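How to re-wax a cotton jacket at home

Posted Nov 20, 2023

I put this job off for years and now I look forward to it! An old waxed jacket that has gone pale at the elbows and lets the rain straight through the shoulders can be brought back in one evening, and the cloth looks wonderful afterwards, all dark and deep again.

What you need

A tin of wax dressing (I use one 200 ml tin for a hip-length jacket and there's always a bit left), a clean sponge or an old cotton sock, a saucepan of hot water, a hairdryer, newspaper and a wooden hanger you don't care much about. Wear old clothes. The wax gets on everything, door handles included.

Step 1. Clean the jacket

Brush off dried mud with a stiff brush, then wipe the whole thing down with cold water and a sponge. Cold, please! Hot water and soap will strip out whatever wax is left, and a washing machine is worse. Hang it up and leave it overnight.

Step 2. Melt the wax

Take the lid off the tin and stand it in the pan of hot water, with the water well below the rim. Give it 13 minutes or so, until it looks like thin oil. If it starts to turn cloudy while you're working, top up the hot water.

Step 3. Rub it in

Lay the jacket flat on the newspaper and start with the back, which is the easiest bit and good practice. Dip the sponge, wipe it on the edge of the tin and rub firmly in small circles. Thin coats are best. Pay extra attention to the seams, the shoulders and the creases inside the elbows – these are where the rain gets in. Keep off the corduroy collar, the lining and the insides of the pockets.

Step 4. Warm it through

Go over each panel with the hairdryer, moving all the time, and watch the streaks vanish into the cloth. This is my favourite part. Wipe away anything that pools around the zip or the poppers.

Step 5. Let it settle

Hang it somewhere warm for a day and a night, away from pale walls and coats you like. It will feel tacky at first. Mine stays off the car seats for a week.

How often?

Once a year does it for most people. I do mine in autumn and give the shoulders a quick touch-up in April if it's been a wet winter. Sylvain Lecomte wrote in to ask about small tears: sew them up before you wax, as patches and thread both take far better to dry cloth. 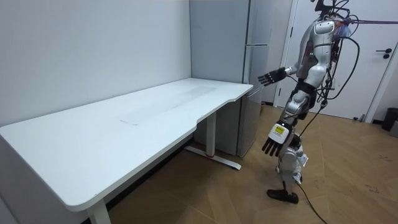

Silver-and-black humanoid robot beside a long white desk, one hand open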